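4.3 Replacing the coin cell and clearing the settings

The Harkgate scheduling software reads the date and time from the host computer. If the host loses its clock each time it is unplugged, bell and lighting schedules will run at the wrong hour. In most cases the coin cell on the motherboard is spent and needs to be replaced.

You will need a Phillips screwdriver, a new cell of the type printed on the old one, and a copy of your schedule file. To save the file, open Jemis Manager, choose File > Export All, and write it to a USB drive. A full export with 200 events takes less than a minute.

CAUTION: Do not open the power supply. It has no parts you can service and can hold a charge after the cord is removed.

1. Close Jemis Manager and shut down the computer. Do not use Sleep.
2. Unplug the power cord, then all other cables. Label the two serial cables if they are not already marked A and B.
3. Press and hold the power button for 5 seconds.
4. Lay the tower on its side on a steady surface and remove the side panel. Keep the screws in a cup or tray.
5. Touch bare metal on the case before you touch anything on the board.
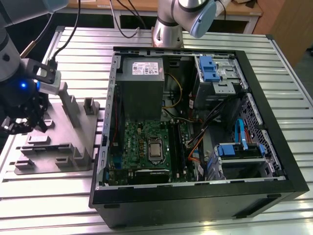
6. Find the coin cell. On some boards an expansion card covers it. If so, remove the card's bracket screw and lift the card straight up by its edges.
7. Note which side of the cell faces out. Press the clip at the edge of the holder and let the cell rise.
8. Wait 2 minutes before fitting the new cell. This clears the stored settings.
9. Slide the new cell under the fixed tab and press down until the clip catches.
10. Refit the card if you removed it, then the side panel. Reconnect the cables.

NOTE: Do not pry the cell out with a metal blade. A wooden toothpick works if the clip is stiff.

At the first start the computer may stop with a message about lost settings. Enter the setup screen, set the date and time, and save. If the message returns at the next start, check that the cell is seated flat.

Open Jemis Manager and choose File > Import. Select the file you exported and restart the scheduler. The status line should read Clock OK. Error 116 means the controller and the computer disagree on the time. Choose Tools > Send Time to Controller and wait for the line to clear.

Sites using the Della wall panel must also set the panel clock. See section 4.5.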